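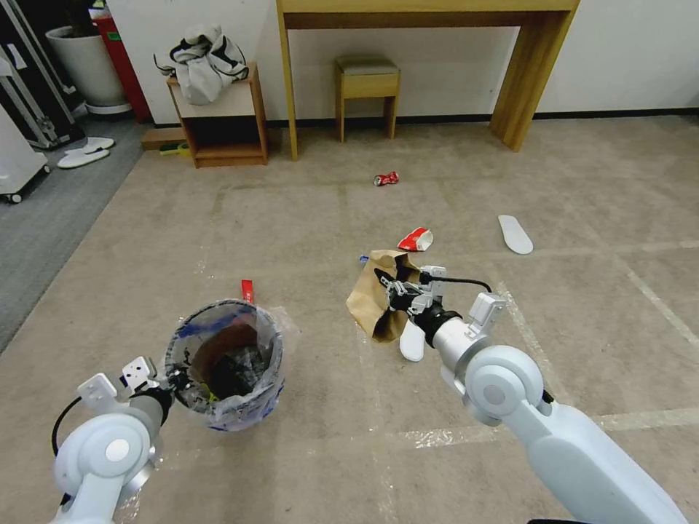 실내위생관리 실습 강의자료
제9장 카펫타일 바닥의 고형 폐기물 수거

9.1 범위
이 장은 사무실, 강의실, 대기실 등 카펫타일을 시공한 실내에서 진공청소 이전에 이루어지는 고형 폐기물 수거를 다룬다. 액체 오염과 얼룩 제거는 다음 장으로 넘긴다. 음식물이 다량으로 쏟아진 경우, 유리 파편이나 주사침이 섞인 경우도 이 장의 절차를 적용하지 않는다.
수거 대상은 종이컵, 음료 캔, 투명 플라스틱 컵, 과자나 사탕의 포장지, 종이봉투처럼 손으로 집을 수 있는 크기의 물건이다. 크기가 작아도 진공청소기 흡입구를 막을 수 있는 것은 모두 여기에 포함한다. 비닐 성분의 사탕 포장지는 무게가 거의 없어 진공청소로 처리해도 된다고 여기기 쉬우나, 브러시 축에 감기는 사례가 많으므로 반드시 먼저 줍는다.

9.2 용어
고형 폐기물: 형태가 유지되고 집어 올릴 수 있는 폐기물.
복합물: 재질이 다른 물건이 서로 끼워지거나 담긴 상태의 폐기물. 컵 안에 포장지가 들어 있는 것이 대표적이다.
판정 보류물: 폐기물인지 사용 중인 물품인지 현장에서 확정할 수 없는 것. 신발 깔창, 장갑 한 짝, 메모가 적힌 종이, 충전선 등.
표시선: 가구 위치나 동선을 나타내기 위하여 바닥에 붙인 테이프. 폐기물이 아니다.

9.3 수거함의 준비와 배치
수거함에는 안감 봉투를 씌우고 봉투 입구를 테두리 바깥으로 접어 내린다. 접힌 폭이 좁으면 무거운 물건이 떨어질 때 봉투가 안으로 말려 들어간다. 투명하거나 반투명한 봉투를 쓰면 내용물을 밖에서 확인할 수 있어 분리 오류를 찾기 쉽다. 실습에서는 Gradholm 원형 수거함과 Mostcombe 투명 봉투를 사용한다. 봉투는 테두리 둘레보다 넉넉한 규격을 고르고, 남는 부분은 한쪽으로 모아 묶는다.
수거함은 작업자의 진행 방향 앞쪽, 팔을 뻗어 닿는 거리에 둔다. 벽에 붙여 두고 물건을 하나씩 나르면 왕복 거리가 길어지고, 멀리서 던져 넣으면 빗나간 물건을 다시 주워야 한다. 구역을 옮길 때는 수거함을 먼저 옮긴다. 카펫 위에서는 끌지 않고 들어서 이동한다. 바닥을 끌면 타일 이음매가 들뜨거나 표시선이 벗겨진다.
봉투의 충전 높이는 테두리 아래로 여유를 남긴 지점까지로 한다. 손으로 눌러 담는 것은 금지한다.

9.4 수거 순서
가. 구역 전체를 서서 둘러본 다음 낮은 자세로 한 번 더 확인한다. 가구 다리 뒤와 의자 밑에 들어간 작은 물건은 선 자세에서 잘 보이지 않는다.
나. 판정 보류물의 위치를 기억하거나 기록지에 표시한다. 이 단계에서는 옮기지 않는다.
다. 부피가 큰 것부터 수거한다. 종이봉투를 먼저 들어 올리면 그 밑에 가려졌던 물건이 드러난다.
라. 캔과 컵을 수거한다. 옆으로 누운 용기는 잔액이 있을 수 있으므로 입구가 위로 향하도록 세워 든다. 찌그러진 캔은 접힌 모서리를 피해 몸통을 잡는다.
마. 포장지, 끈, 꼬리표 등 작은 것을 마지막으로 줍는다.
바. 출입구 쪽으로 물러나면서 구역을 다시 확인한다.

구긴 종이봉투는 빈 것으로 간주하지 않는다. 윗부분을 잡아 바닥에서 띄운 뒤 무게와 소리로 내용물을 가늠하고, 수거함 위에서 입구를 벌려 확인한다. 바닥 위에서 봉투를 뒤집어 털면 부스러기가 파일 사이로 들어가 후속 작업이 늘어난다. 표면에 라벨이나 테이프가 남아 있으면 종이류로 보내기 전에 떼어낸다.

9.5 복합물의 분리
복합물은 수거함에 넣기 전에 분리한다. 봉투에 들어간 뒤에는 다른 폐기물과 섞여 다시 꺼내기 어렵다. 한 손으로 바깥 용기의 테두리를 잡아 고정하고, 다른 손으로 안에 든 것을 집어 뺀다. 용기를 기울이면 입구 안쪽이 보이고 손가락이 들어갈 공간도 생긴다. 기울이기 전에는 바닥에 고인 액체가 없는지 먼저 살핀다. 투명 용기는 옆면으로 확인할 수 있고, 종이컵은 위에서 들여다보아야 한다.
얇은 플라스틱 컵은 몸통을 세게 쥐면 안쪽으로 우그러져 내용물을 문다. 잡는 위치를 테두리로 정한 이유가 여기에 있다. 테두리는 말려 있어 강성이 크고, 옆면에 인쇄가 있는 컵에서도 미끄러짐이 적다. 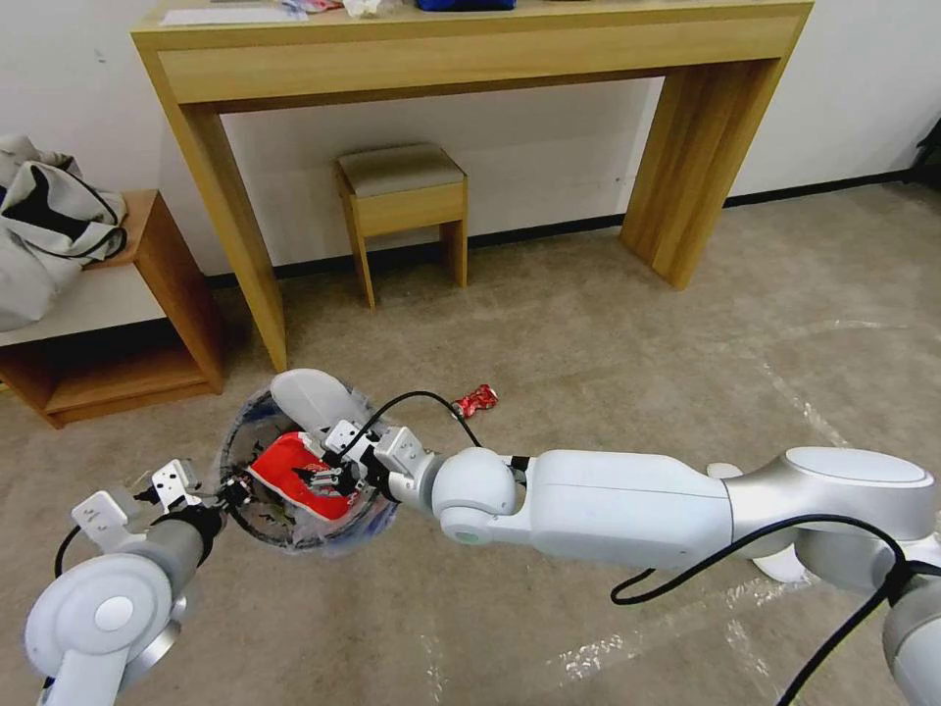 분리한 포장지는 일반 폐기물로, 컵은 재질 표시를 확인하여 플라스틱류로 보낸다. 표시가 없거나 지워진 컵은 시설의 배출 기준을 따르되, 기준이 없으면 일반 폐기물로 처리한다. 종이컵은 안쪽에 코팅이 있으므로 일반 종이류와 합치지 않는다. 분리하는 동안 떨어뜨린 포장지는 즉시 줍지 않고 현재 쥐고 있는 용기를 처리한 다음 줍는다. 두 동작을 겹치면 용기를 놓치는 빈도가 높아진다.
포장지가 점착물로 안쪽 면에 붙어 있을 때는 무리하게 긁지 않는다. 집게로 한쪽 끝을 들어 떼어내고, 떨어지지 않으면 전체를 일반 폐기물로 분류한다.

9.6 판정 보류물
신발 깔창은 이 범주에서 판정이 가장 자주 엇갈리는 물건이다. 닳은 상태만으로 버린 것이라고 단정할 수 없고, 새것처럼 보여도 폐기된 것일 수 있다. 한 장만 발견되면 주변에서 나머지 한 장을 찾는다. 두 장이 모이면 함께 보관하고, 모이지 않아도 폐기하지 않는다. 발견 위치와 시각을 적은 보관 봉투에 넣어 시설 담당 부서에 인계한다. 실습실에서는 Sutanto 보관 봉투를 쓰며, 기록은 봉투 앞면에만 한다.
탁자 위의 물건은 구겨진 포장이나 빈 용기로 보이더라도 바닥 수거의 대상이 아니다. 탁자 위 정리는 별도 지시가 있을 때만 실시한다. 종이 한 장도 위치를 바꾸지 않는다. 탁자 밑에 밀어 넣은 낮은 의자는 꺼내어 밑을 확인한 뒤 원래 방향대로 되돌린다.

9.7 표시선과 테이프
카펫타일에 붙은 테이프는 들뜬 부분이 있어도 임의로 제거하지 않는다. 투명 테이프는 조명 각도에 따라 반사되어 비닐 조각으로 오인되기 쉽다. 집어 올리기 전에 시선을 옮겨 반사가 사라지는지 확인하고, 가장자리가 바닥에 붙어 있으면 표시선으로 판정한다. 완전히 떨어져 뭉친 테이프만 폐기물로 본다. 제거 지시를 받은 경우에는 카펫 면과 낮은 각도로 천천히 당긴다. 급히 위로 당기면 파일이 뽑히고 점착제가 남는다. 남은 점착제에는 먼지가 붙어 테이프 모양의 어두운 자국이 생긴다.

9.8 후속 작업
고형물 수거가 끝나면 진공청소로 넘어간다. 실습용 Wandetti 청소기의 소비전력은 800 W이며, 카펫 모드에서 브러시를 회전시킨다. 표시선이 있는 구간에서는 브러시를 끄고 선의 방향과 나란히 움직인다. 선을 가로질러 밀면 테이프 끝이 말려 올라간다. 벽과 바닥이 만나는 걸레받이 앞은 틈새 노즐로 처리한다.
수거함의 봉투는 입구를 모아 공기를 빼고 묶는다. 공기를 뺄 때 얼굴을 봉투 위에 두지 않는다. 캔이 든 봉투는 모서리에 찔려 찢어질 수 있으므로 밑을 받쳐 든다.

9.9 실습 기록
기록지에는 구역 이름, 시작과 종료 시각, 분리한 복합물, 판정 보류물의 처리 결과를 적는다. 분리 정확도는 올바르게 분류한 물품 수를 전체 물품 수로 나누어 백분율로 나타낸다. 합격 기준은 99%이고, 판정 보류물을 폐기한 경우에는 정확도와 관계없이 재실습으로 한다. 복합물을 분리하지 않고 투입한 것은 오분류로 계산한다.
실습은 2인 1조로 진행한다. 한 사람이 수거하는 동안 다른 사람은 기록만 담당하고, 구역이 바뀔 때 역할을 교대한다. 기록 담당자는 수거 중인 사람에게 물건의 위치를 알려 주지 않는다. 기록지는 실습 종료 직후 제출하며, 사용한 장갑은 일반 폐기물 봉투를 묶기 전에 넣는다.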